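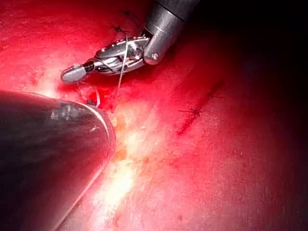

*Thread held in the jaws, with the tails of an earlier knot above.*

My grandmother had a biscuit tin of thread that weighed more than I did (or so it felt when she asked me to carry it), and I've been thinking about that tin all week. I grew up in Zarnar, over a tailor's shop, and I could hem a pair of pants before I could ride a bike. So when I started learning to suture I went in a little too pleased with myself. I figured a stitch is a stitch.

Well! Cloth stays where you put it. Cloth has an edge you can press flat with an iron, and if you pull too hard it puckers and you pick it out with a seam ripper and start over while the radio plays. Tissue is slippery and soft, and it gives under the thread in a way I still have trouble describing to my mother, who asks about it every time I call and then says she'd rather not know.

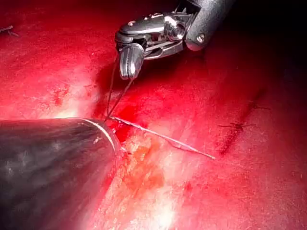
3 min read

The first thing Dr. Halilović (Eleni, to everyone but me, I can't seem to manage it) said about my stitching was that I was looking at the needle. I thought that was the idea. She wanted me to look at the thread. Where is the slack? Which way is it lying? If there's a loop, is it a loop you meant to make? I had spent all my attention on the pretty curved part and let the tail wander off wherever it pleased, and then of course I'd go to tie and find I had crossed it under itself.

My grandmother used to say the same thing in other words. She'd hold up my work and follow the loose end with her fingernail all the way back to where I went wrong, and it was always further back than I thought. 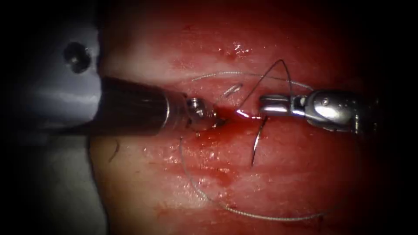 I've been practicing in the evenings at the kitchen table too, with a pad and a cheap spool from the shop on Bensaid Street, and I keep a small notebook of what went badly. In January I filled 84 pages, mostly with the word "tension." Too tight and the edges bunch up. Too loose and the whole thing gapes as soon as you let go. There's a place in the middle where the two sides just meet, and I can find it maybe every third try if the dog isn't under my feet.

Radwa Salem, who started when I did and who has never sewn so much as a button, is better than me at this. I've made my peace with it, more or less. She has no habits to unlearn. I keep wanting to pull upward at the end of each pass, the way you do with a needle and a lapful of cotton, and she simply goes around with the curve and lets the needle's own shape carry it through. I asked her to show me four times over coffee, with a bent paper clip and a napkin, until the lady at the next table moved.
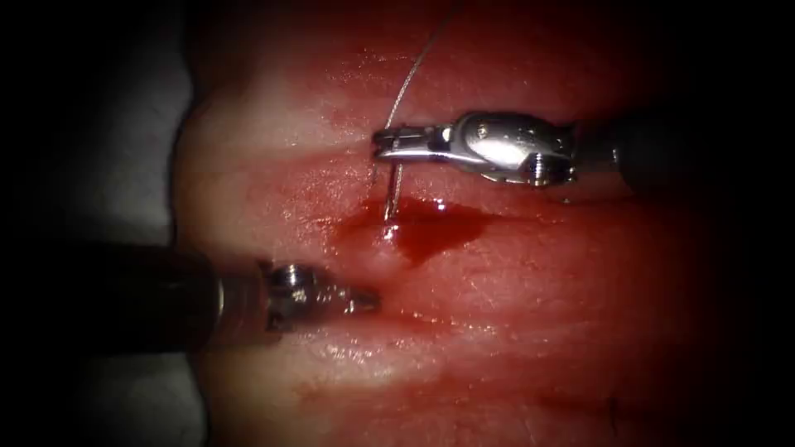

What has helped most is slowing down at the start of a stitch. I used to rush in and fix things at the end. Now I look at how the needle is sitting, I think about where it should come out on the other side, and I wait for one breath before it goes in. It makes me slower than everybody. Dr. Halilović doesn't seem to mind, and my knots have stopped slipping, so I'm going to keep being slow for a while yet.

I also dug out the tin, by the way. Mom mailed it from Zarnar wrapped in two bath towels, and the dark green thread I remember is still in there, along with a thimble that fits me now. I'm going to make Radwa a tea towel with a proper rolled hem, and she can be bad at something for once. Pictures of that when it's done!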